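**Ticket: wrist-view policy stalls on cloth**
Opened by Sigita, Saturday, December 11, 2021

Morning all! Picking up where Tülin left off. The Mets policy still freezes before it commits to a grasp, but only on fabric — hard objects are fine.

- Retrained on 500 demos with the old crop: same stall.
- Swapped in the full wrist view, no crop: stalled in 31 of 120 trials (much better, I was chuffed!).
- Doubled the action chunk: jerky, so I put it back.

My hunch is that the old crop threw away the fingertips, and the policy couldn't judge its height over the folds. Rasmus wants 1000 demos before we write that down as a result — fair enough. Leaving this open.
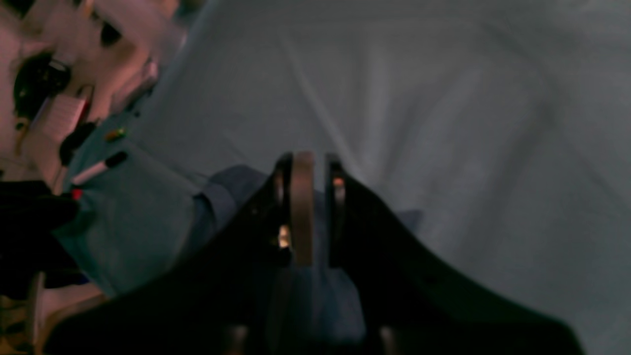
Does the full view slow down training?

A little, but it still finishes overnight on one card.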